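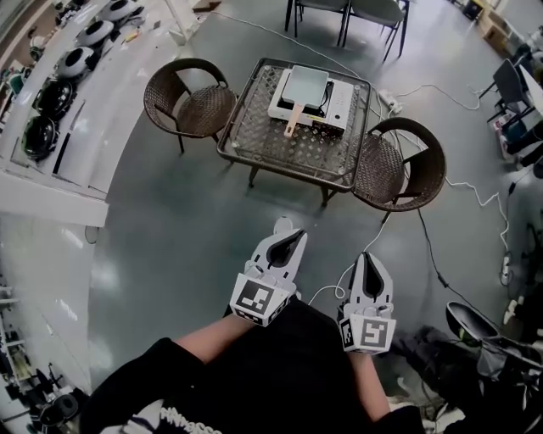
The Bakke Regimental Museum opened its back rooms to visitors on August 15, 2026, and I drove up with my cousin Tyra Haugen, whose great-grandfather served in a labor battalion in France. We got there a little after ten and signed in at the side door.

The museum keeps the papers of several units raised in the county for World War I. Most of them never fought at the front. They unloaded ships, laid track and cut timber, and their records were stored in a feed warehouse in Kano until the roof gave out. What survived came to Bakke in 310 boxes.

Yen-ting Choi, the archivist, took our group of nine through the storage floor first. The shelves hold letters, pay books, mess accounts and a long run of company photographs. She pulled a roster listing 696 men who sailed in the same week. Beside each name a clerk had written the man's trade. There were a lot of farmhands and teamsters, two piano tuners and one man put down only as "various."

The repair room was next. Letters come in folded tight and have to be relaxed in a humidity chamber before they can be opened flat. One letter on the bench asked for socks and complained about a sergeant — the name had been inked out by the censor.

Scanning is slow. The staff have finished 2062 pages and expect to do the pay books next, then the letters. Visitors can search the finished pages on two computers by the front desk. Tyra found her great-grandfather in a ration list from Brudico camp, with his last name spelled wrong. Choi wrote down the correction and gave her a form to send in with a copy of his discharge.

The main gallery is small, one room and a hallway. I liked the case of trench maps and the bugle with a dent in the bell. The labels are short and the type is large enough to read without bending over.

Parking is on the gravel lot behind the building. There is no café, so we ate in town afterward. The back rooms will be open once more before the end of August, and groups are limited to ten.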